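Workshop group builds two-armed robot for household chores

2023-03-22

A shared workshop in Skesholm has spent the winter building a two-armed robot from salvaged parts and new motors, and the machine is now practicing with ordinary household objects. The group calls the project Flendivik. Members plan to show it to the public in May.

The robot began as a single arm clamped to a bench. A second arm was added after the new year, along with a heavier stand and a new power supply. Each arm ends in a two-finger gripper with a small camera mounted close by, so that the software has a near view of whatever the fingers are reaching for.

The group has logged 256 practice runs so far. In each run a member guides the arms by hand controls through one short task, and the motions and camera pictures are saved together. The recordings are then used to train the control program, which tries the same task without a person at the controls. Early tasks were stacking cups and moving wooden blocks from one tray to another.

Lamps were added to the list this month. A table lamp is harder than a cup. The shade can tip, the base is heavy compared with the rest, and the cord gets in the way of the fingers. Members first guide the gripper to the cord, then to the base.
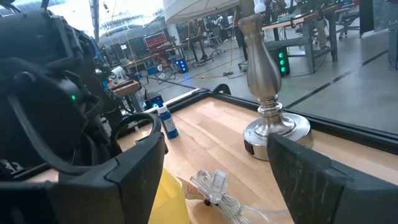

Cords remain the main problem. The program was written with stiff objects in mind, and a loop of cord takes a different shape every time it is put down. Of the 70 runs that involved a cord, the group kept 42 for training. The others were thrown out, mostly for dropped plugs or for fingers closing on nothing. Members say they expect to record many more before the robot can be left to try a cord without someone holding the stop button.

The fingers have been changed several times. The first pair was printed at the workshop and cracked at the mounting holes. The set in use now is thicker and easier to unscrew, and a worn finger can be replaced in a few minutes. Drawings for the mounts came from Vlachou, a small parts shop that also sold the group its motor brackets at a discount. Claltine, a hardware supplier in the area, lent the bench power supply used for testing.

The work is done in the evenings, when the saws and the sanding station are shut down. Dust was a concern early on. The camera lenses had to be wiped between runs until the robot was moved farther from the woodworking side. There are six members on the project, and they take turns at the controls so that the recordings do not all follow one person's habits.

Safety rules for the robot were added to the workshop's general rules in the fall. No one may reach onto the table while the arms are powered, and two people must be present for every session. The arms run at reduced speed during practice.

At the showing in May, visitors will be able to try the hand controls on the block task. The lamp task will be demonstrated by members only. The group also plans to post its gripper drawings and parts list, with the wiring plan to follow once it has been redrawn. Anyone in Skesholm with small household items to spare can leave them at the workshop's front desk during open hours. Glass items and anything with a battery inside cannot be accepted.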